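Workshop notebook — Erwood bench
24 September 2021

Print this entry | E-mail this entry

Spent the morning on the Pleltoron panels again. Flynn Baxter's fix from yesterday was to push the new power profile to all the wall displays and call it done. I said I'd believe it when I saw a panel come back from sleep at the right size, and I haven't seen that yet.

State of things when I got in: four panels on the test rack, all on driver build 269. Two woke up fine. One woke up at the wrong resolution with the taskbar off the bottom. The last one didn't wake until I pulled the video lead and put it back. The log on that one says the display was present the whole time, so either the log is lying or it means something different by "present" than I do.

Flynn's theory is that the panel drops its hot plug line when it sleeps, Windows thinks the screen has gone, and everything gets shuffled to a default mode. Plausible. It would explain the wrong resolution. It doesn't explain why two panels off the same pallet with the same firmware behave themselves, and when I asked him that he said "cable tolerance", which is what people say when they'd like to go to lunch.

Swapped the cables between a good panel and a bad one. Fault stayed with the panel. So much for tolerance.

Next tried the Furkar settings tool, the one that came with the players. It has a tick box marked "Hold display identity". Ticked it, applied, rebooted. Went back in and the box was clear. Ticked it again as administrator and this time it stuck, but the sleep fault was the same as before. I compared the registry before and after and the tool had written one value under a key the driver doesn't seem to read. Mwanaisha Okoth says an older driver did read it. She may be right, I couldn't find a copy old enough to check.

Hema Sastry rang from Tamihana at eleven. They have the same panels and "no problems at all". Asked whether theirs ever sleep. They don't. They run day and night with the sleep timer off. I'd call that not having tested it.

Afternoon. Wrote a small script to sleep and wake the display every 5 minutes and record the mode it comes back in. Left it on the worst panel. Bad wakes so far are mostly bunched together just after a reboot and then it settles, which I don't like, as it means anyone who tests for ten minutes late in the day will report it cured. I suspect that is what happened in January.

Note on the script: it reads the mode straight after the wake event, and the first reading is sometimes rubbish. Put a delay in before trusting it. My first batch of results is thrown away for that reason, don't go looking for them in the shared folder.

Bevan Tuhiwai wants to buy plug-in display emulators for the lot and has a quote for 1,150 already. I've no objection to emulators — they do work — but they hide the panel from the player completely, so if a screen dies on site we'd be told it's healthy. Kane Tipoki agrees with me on that, for what it's worth, though he'd also like the whole thing off his list.

To do:
- leave script running over the weekend with the delay in
- try one panel with the sleep setting turned off in the panel's own menu, player left alone
- get the old driver from Mwanaisha if she can find it
- ask Furkar what the tick box is meant to do (not expecting much)
- do not roll out the profile until the above is done, Flynn

Recent entries
Player clocks drifting after update
Pleltoron firmware, second attempt
Touch input mirrored on portrait screens
Remote desktop and the missing second monitor
Spare power supplies, what fits what
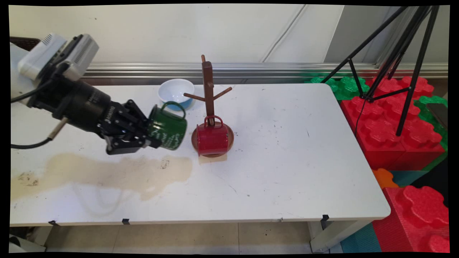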